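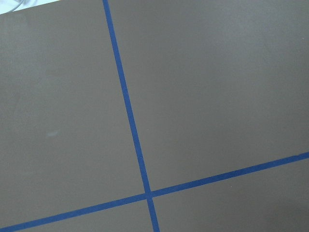
I have been learning to hang pictures properly this spring, and I am having way more fun with it than anyone should! For years I did the hold-it-up-and-squint method, and every wall in the apartment had a little cluster of extra nail holes to show for it. Then my friend Danai told me to start with the middle of the whole group and work outward. So now I mark the center first, with two strips of blue tape that cross, and everything gets measured from there. It's so simple, and blue shows up beautifully against a dull brownish gray.

The hallway was my first real try. I had 7 frames sitting in a closet since February, mostly prints from my aunt plus one goofy map I love. I laid them out on the floor, swapped them around all evening (the map moved the most), then cut paper templates and stuck those up before touching a hammer. The big print is 36 inches wide, so it got to pick its spot.

Next up is the stairwell — slanted, narrow, and a bit scary on a ladder. Estrella has offered to hold the level, and I've already started cutting the paper.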